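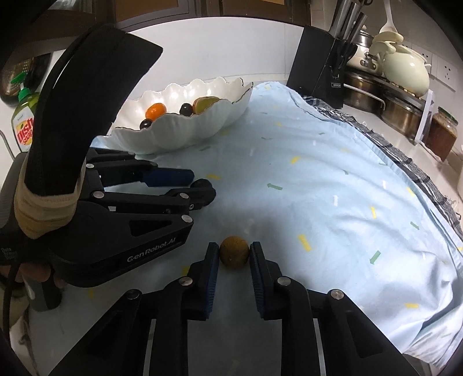 尚塔尔·希伯特家厨房装机械臂，收拾水果的程序进入第二轮录制

Clindness本地消息 2026-04-05

住在Clindness镇北的尚塔尔·希伯特（Chantal Hiebert）从二月起在自家厨房里搭一套小型双臂机器人，项目取名Ferko。眼下她要让它学会的事情只有一件：把放在台面上的水果一个个夹起来，放进碗里，再从碗里取出来。机械部分在镇上的共享工坊Achari加工，示范动作在家里录，用的是手持夹爪，人拿在手里操作，夹爪的开合和移动轨迹同时记下来，之后交给机械臂去学。

到本周为止，希伯特录下了319段示范。第一轮录完108段时她停过一次，把数据拿去训练，结果机械臂在桌面中间夹得还可以，靠近墙边就经常夹空。她检查之后认为，问题出在自己录的时候总把水果放在顺手的位置。第二轮开始以后，她每录完20段就换一次摆法，碗的位置也跟着挪。

“我原来以为录得越多越好，就一直录。”希伯特说，“后来回头看，前面有一大堆几乎是同一个动作。橙子放在同一个地方，我的手也从同一个方向过去，机器当然只会这一种。”

希伯特在一家农机配件店做了多年维修，没有学过编程。Ferko的控制程序大部分来自网上公开的代码，她改动的地方主要是夹爪的力度和手腕的转动范围。她在厨房餐桌的一头放了一台旧台式机，训练一般从晚饭后开始跑，第二天早上看结果。台式机的风扇声音比较大，家里人要求睡觉前把厨房门关上。

机械臂本身还没有装进厨房。两条手臂的底座目前固定在Achari的一张工作台上，肩部关节用的是二手电机，前臂是铝管，连接件由工坊的打印机打出来。左臂已经能完成整套动作，右臂的腕关节上个星期拆开重做，原因是转到一定角度时会抖。希伯特换了一组轴承，抖动减轻了，但还没有完全消失。她打算把右臂的走线也重新排一遍，怀疑线缆在转动时拉扯了关节。

Achari设在原来的饲料仓库里，会员交月费，工具按时段预约。这里平时做木工和修自行车的人居多，做机器人的除了Ferko，还有一个给温室浇水的小车，另外有几名中学生在做循线车。工坊的公用工作台原则上每晚要清空，Ferko的底座太重，搬动后又要重新校准，工坊同意让它留在靠窗的位置，到五月底为止。条件是下班时必须断电，并且在台边贴上联系人电话。

选水果来练，希伯特的理由很简单，厨房里一直都有，大小和表面又差得多。橙子体积大，皮也滑，夹爪张开的幅度要够；小的果子容易从两片指垫之间滚出去；熟透的果子力气稍大就会留下印子。她给每种水果单独设了夹持力的上限。最早试的时候上限设得过高，压坏了几个李子，后来做成了果酱。

台面铺布也是试出来的。希伯特家的台面比较光滑，小果子放上去会自己滚开，铺一层布以后停得住。布带来的麻烦是有褶皱，夹爪碰到褶子会把布一起夹起来。她没有把布烫平，第二轮录制时有意留了一部分褶子，想看看机械臂能不能学会绕开。程序在这一项上的表现时好时坏，她在记录本里单独列了一栏。

记录本是一本普通的横格本，每段示范写一行，内容包括水果种类、起点、终点、是否碰到布、是否失手。失手的段落她没有删，另外标出来。希伯特说，一开始觉得失手的录像没有用，删掉过五段，后来工坊里有会员提醒她，掉了以后再捡起来的过程也可以拿来学，她才改了做法。删掉的那几段已经找不回来。

训练和回放用的软件叫Kellarura，由Achari的会员共同维护，最初是为工坊那台温室小车写的。软件没有正式的安装程序，界面也只有英文，新会员第一次用通常要花一个晚上配置。希伯特为Ferko加了一个功能：回放时把两只夹爪的轨迹画成不同颜色，方便检查左右手有没有互相挡住。她说双手同时靠近一个水果时最容易出问题，一只手要夹，另一只手应当让开，录的时候人会自然地避让，机械臂却可能直接撞上去。

目前工坊里的做法是先让机械臂以很低的速度空跑一遍，确认两臂之间留有余量，再放上水果。急停按钮装在台子右侧，伸手就能按到。三月中旬有过一次碰撞，左臂撞在右臂前臂上，铝管留下一道凹痕，没有人受伤。此后希伯特在程序里给两臂各划了一块不能进入的区域，代价是碗放在正中间时，有一小块地方两只手都够不到。

费用方面，希伯特没有给出完整的数字。她说最大的一笔花在电机上，其次是轴承和电源，打印材料按重量付给工坊。手持夹爪她没有算进Ferko的造价。铝管是配件店淘汰下来的边角料，没有花钱。

镇上有居民问过她会不会接受订制，她没有答应。“它现在连一个梨都夹不稳。”希伯特说，“左臂好一点，右臂还在修。要是有人想看怎么做的，可以到工坊来，零件清单就钉在墙上。”

清单旁边还夹着几张手绘的底座图纸，尺寸改过多次，最新的一版用红笔写在旧数字上面。Achari方面表示，图纸和程序会员都可以复制，非会员可以在开放日来看。开放日当天Ferko会通电演示，只用左臂，观众需要站在地面黄线以外。

按照计划，第二轮录制还要继续两个星期，主要补墙边和布角附近的位置，水果里会加进柠檬和小番茄。录完之后重新训练一次，如果左臂在墙边的成功率能赶上桌面中间，希伯特就准备把底座搬回家，装到厨房台面靠里的一侧。她已经量过吊柜下沿的高度，手臂完全抬起时会碰到柜门，所以上臂还要再截短一段，截管的时段已经向工坊预约。

右臂的线缆定在下次换班时重排。需要旁听Kellarura配置过程的会员，可以在Achari门口的登记表上签名，名额按工作台周围能站下的人数安排，自带电脑的人请提前把充电器带上，窗边只有一个插座可以用。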